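Gripper care, bench arm – quick notes before I forget again. Wanda Marchetti asked for these after the Wednesday mess so they're mostly for her, but anybody on the Hodton cell can use them.

## Before you touch it

- Stop the program. Then air off, then power. In that order.
- Let the fingers go slack before you put a hand in there.
- Cell phone pic of the cable routing first. You will not remember it.

## Cleaning the fingers

Dry brush first, old toothbrush is fine. Then a lint free rag with a *little* isopropyl. Don't spray straight at the joints, it washes the grease out and then you get the squeak.

Grit hides in the holes at the link ends. Wooden toothpick, not a screwdriver. Blow out from the back side, not the front, or it all goes in the palm.

Pads: if they look shiny, scuff them lightly with 800 paper. Two or three passes, wipe, done. If they're torn dont bother, replace both sides. One new pad and one old one = crooked grip every time.

## Grease

Dab the size of a rice grain per pivot. Work the fingers open and shut by hand, wipe whatever squeezes out. The Statetti tube in the top drawer, NOT the white stuff, that's for the door rails.

## Fasteners

Snug, drop of blue threadlocker, leave overnight. Paint pen stripe across the head so you can spot one backing out. I found two loose in January and no stripe on either, so that was a fun afternoon.

## Centering check

Do this after any pad swap. Run it in the sim first – program 106 – then the real arm, slow.

- Tall bar goes straight up out of the middle of the palm. Look down from behind the fingers, easier to judge from there.
- Leaning? Re-zero the fingers, don't just nudge the bar.
- Turn shadows down in the sim if the jagged gray edges on the bar bug you. Go by the bar's edge, not the shading.
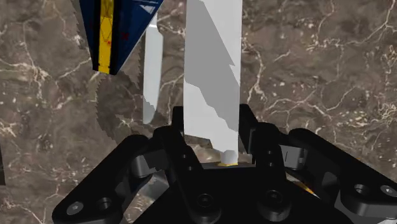

## Putting it back to work

- Power, air, *then* program.
- 7 slow open/close cycles, listen for clicks
- Log it in the Pennington binder, part no. ends in 828 if you used a pad kit
- Rags in the metal can with the lid ON please

Spare pads are in the drawer under the vise. Order more when you open the last bag.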